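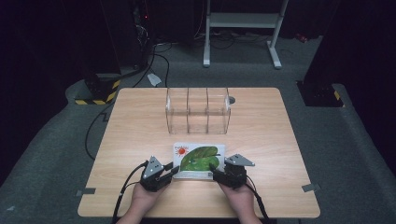

A former tester from the February round says the raid nights were long but the notes got read, and that two of the changes asked for in the wrap-up thread went live with the next patch. Since then we have opened a second testing group, and we are looking for players to fill it.

Call for playtesters: Siege of Ticona
Posted 5/23/23

Fimero is a fantasy online game now in closed testing. The Siege of Ticona is a large group battle in which players defend a walled port city against waves of attackers from the Zanus marshes. Up to 60 players can take part in one siege. If the north gate falls, the city's shops and travel points close until the next siege begins.

We need 100 players in total. All jobs are welcome, but healers and shield users are short at the moment and will be placed first.

What you will do

Play in 2 sieges a week for the length of the test. Each siege lasts up to 165 minutes, including the muster before the first wave. Fill out a short form after each one. Report bugs in the tester forum with your character name, your position on the map and the wave number.

Some testers will be asked to play a captured officer for part of a siege. Captured players can't fight until a rescue party reaches them, and we want to know how long that wait can be before people log out.

What you need

A Windows computer that meets the posted minimum specs
A wired connection, if you have one
Age 18 or over
Enough written English to fill out the forms

You don't need to have played Fimero before. Test characters are raised to level 60 and given a standard set of gear. They will be wiped when the test ends.

What you get

This is unpaid. Testers who finish the full run receive the Sernovero Watch cloak on their live account and a line in the credits. The cloak can't be traded or sold.

How to apply

Use the application form on the Sernovero testing page. List your time zone, the jobs you prefer and any past testing. Groups may apply together, but each member has to send a separate form. Accepted players will get a key and the test agreement by email. Please sign the agreement before you install the client.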